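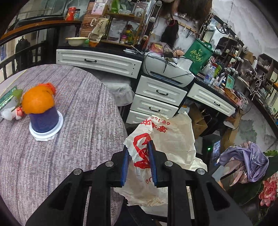
Visitor Services Officer, Killia Lake and Rail Trail

Frequently asked questions: summer season

When is the trail open?

The full length of the trail, from Zadport to Killia, is open from June until the first heavy snowfall. The lower section between Zadport and Vrettos stays open all year but is not ploughed. Gates at both trailheads are unlocked at 6 a.m. and locked at dusk. Vehicles left inside after the gate is locked can be collected the next morning.

Do I need a pass?

Walkers and cyclists do not need a pass for day use. A permit is required for overnight stays at Zulerow campground, for horses, and for any organized group of more than 6 people. Permits are issued online or at the Vrettos visitor centre. They are not sold at the trailheads.

How difficult is the trail?

The grade follows the old rail bed and does not exceed 2 per cent between Zadport and Vrettos. Past Vrettos the trail leaves the rail bed and climbs to the lookout at 643 metres. The climb is on packed gravel with two short sections of exposed rock. Road bikes with narrow tires are not suitable above Vrettos.

Is the trail accessible?

The first two kilometres from the Zadport trailhead are paved, with level rest areas and an accessible washroom. The surface after that is crushed stone – passable for most all-terrain wheelchairs in dry weather, soft after rain. There is one accessible campsite at Zulerow. Book it by phone so that staff can confirm the site is clear.

How many campsites are there, and can I choose one?

Zulerow has 268 sites in two loops. The north loop has electrical hookups and the south loop has none. Sites are chosen at the time of booking, and a change of site counts as a new booking if the dates also change. Maximum trailer length is posted on the map for each site. Check-in is from 2 p.m. and check-out is by 11 a.m.

What is the cancellation policy?

Cancellations made more than 6 days before arrival are refunded less the reservation fee. After that, the first night is kept. Shortening a stay from the front end is treated as a cancellation of those nights. No refund is given for weather, with one exception: if we close the campground, the unused nights are refunded in full to the original card.

Are campfires allowed?

Fires are permitted in the steel rings at Zulerow when no fire ban is in effect. The current status is posted at the campground gate and is updated each morning. Propane stoves with a shut-off valve may be used during most bans. Do not bring firewood from outside the district; bundles are available at the gatehouse.

Can I swim in the lake?

Yes, at the marked beach in Killia and at the dock below the south loop. Neither location has lifeguards. The water is tested every second week in season and results are posted at the beach kiosk. Swimming is not permitted at the Zadport boat launch.

Can I rent a canoe or kayak?

Canoes, single kayaks and paddleboards are rented by the hour or half day from the Killia marina. The last rental leaves at 4 p.m. A lifejacket, paddle and bailer are included. You may launch your own boat at Zadport at no charge, but it must be cleaned, drained and dried beforehand.

Are dogs allowed?

Dogs are allowed on leash on the whole trail and in both campground loops. They are not allowed on the Killia beach. A separate dog swimming area is signed east of the marina.

Is there cell service?

Coverage is reliable at Zadport and Vrettos, intermittent at Zulerow and absent on most of the climb to the lookout. There is an emergency phone at the lookout shelter – it connects to the district dispatcher only.

Is there a shuttle?

A shuttle with a bike trailer runs between Zadport and Killia twice daily in season, stopping at Vrettos on request. Seats can be reserved up to the evening before travel. Cargo bikes and tandems do not fit the trailer.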